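# Reading the Briltside discharge figures

Indari's consent to discharge treated water from the old Briltside lead workings comes up for renewal in November. I spent most of Friday with the application and its appendices. 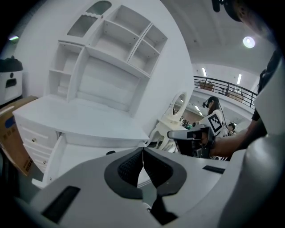

*A white miniature dresser with a hutch.*

The document is long and the part that matters is short. Indari wants the limit for sulphate at the lower outfall raised, and it wants sampling cut from weekly to monthly. The two requests are argued separately, in different appendices, and I think they should be read together.

The existing consent sets a limit of 2,600 cubic metres a day through the settling ponds. Table 4 gives a peak of 2,766. The text describes this as "within operational tolerance", a phrase the consent does not contain. I checked the original and both later variations. There is a limit, and there is a duty to report when it is passed. I could find no report for the day in question on the public register, though the register is badly indexed and I may have missed it.

Sampling takes place at 3 points: the adit mouth, the pond outlet and the footbridge at Akham. The footbridge is the only one below the point where the Bakke joins the main stream. The Bakke carries a good deal of clean water off the moor, so a reading taken there will be lower than one taken 300 metres upstream, whatever comes out of the ponds. Indari uses the footbridge readings in its summary and leaves the pond outlet readings to the annex.

Monthly sampling would make this harder to follow. Metal levels in mine water rise quickly after heavy rain, when old workings flush through, and can fall back within days. A fixed monthly visit will usually miss that. If cost is the objection, a continuous conductivity probe at the pond outlet would give a usable warning and could trigger a proper sample when it passed a set value.

I have asked for the raw zinc and cadmium results as a spreadsheet. The annex has them as scanned pages, and several columns are too faint to read. Comments on the application go to the permitting office in writing, quoting the site name and the outfall.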